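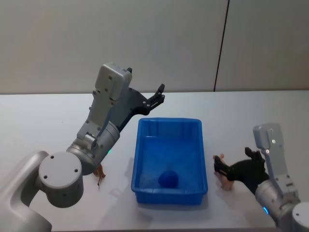
两条机械臂放在一起，最先要解决的是什么问题？

“谁让谁。”马卡雷娜·帕雷德斯说，“先定好哪条臂可以进箱子上方那块地方，另一条在旁边等着。抓不抓得住，那是后面的烦恼。”

她和搭档帕特里西奥·洛萨诺在共用工坊Isstead租了一张工位，从二月开始做这个叫Natari的项目：让两条臂学会收拾桌面玩具。起因很朴素，洛萨诺家里有孩子，地板上有玩具，而洛萨诺的腰只有一副。他算过，自己弯腰收拾一晚上用不了十分钟。“所以我们花了半年来省这十分钟，”他说，“从投资角度看，我建议大家不要学。”

工坊里的人对他们的评价分成两派，一派觉得很酷，另一派问什么时候能把插座还回来。帕雷德斯原本做家具五金，对代码的态度是“能躲就躲”，结果现在调度程序有一大半是她写的。洛萨诺写了多年后台软件，如今每天拧螺丝，并且坚持认为自己拧得不错。帕雷德斯对此保留意见。

控制程序叫Jarkus，名字是洛萨诺取的，理由他已经忘了。最早的版本里，两条臂都非常有礼貌，同时等对方先走，可以一直等到工坊关门。改了一版以后，它们又都不等了。“那天的声音我不想形容，”帕雷德斯说，“总之换了一个指尖。”

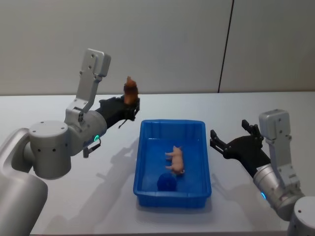 现在的办法是给箱子上方的空间加一把锁，哪条臂拿到锁，哪条臂才能进去，放下东西、退出来，再交锁。听上去像公共厕所，洛萨诺承认灵感差不多就是那么来的。锁超时的设定改过许多次，目前停在32秒，他自己也觉得长。“但是短了它会慌。”他说。我问程序怎么会慌，他想了想，说你看过就知道了。

玩具的选择也吵过。洛萨诺想用标准方块，好抓，数据也好看。帕雷德斯不同意，她说谁家地上躺的是标准方块。于是有了动物。动物的麻烦在于形状没有道理，同一只猪，站着和躺着对夹爪来说是两种东西。他们录了最多400段示教动作，每段都由人带着机械臂走一遍，录到后来洛萨诺做梦都在收东西，醒来家里地上还是那些。

说到钱，两个人忽然都很忙。追问之下，帕雷德斯翻出一个本子，上面最贵的一笔是从二手商Urquijo那里收来的零件，1388欧，其中有一个减速器到货时转不动。对方的回复是“多转转就好了”。他们真的多转了转，真的好了，这让她至今对那家店又恨又信。 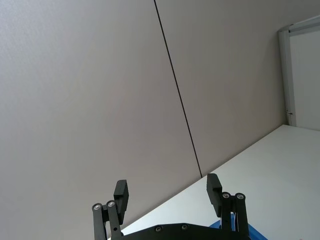 腕部的视角是后来才加的。一开始只靠头顶那一路画面，手臂一伸过去就把东西挡住了，程序只好凭记忆抓。“凭记忆抓东西，我自己找眼镜的时候也这么干，成功率差不多。”洛萨诺说。装上腕部相机之后，要做的事情反而变多：支架一松，标定就得重来，而支架总是会松。帕雷德斯最后给每颗螺丝点了胶，又在墙上贴了张纸条提醒洛萨诺不许碰。纸条后来不见了，两人各有说法。

上一轮正式测试，成功率是百分之61。洛萨诺觉得可以发到论坛上去，帕雷德斯觉得可以再等等。她统计过失败的原因，排在前面的是夹爪合拢太早，其次是放下时松得太晚，东西被带着又出来了。“像舍不得似的。”她说。

接下来他们打算换一套软一点的指垫，再把交锁的动作提前一些，让等着的那条臂少等一会儿。至于什么时候能搬回家用，洛萨诺说量过客厅，放得下，就是沙发得出去。他还没跟家里人提这件事。

我走的时候，帕雷德斯正在找内六角扳手，洛萨诺说他没拿，扳手在他口袋里。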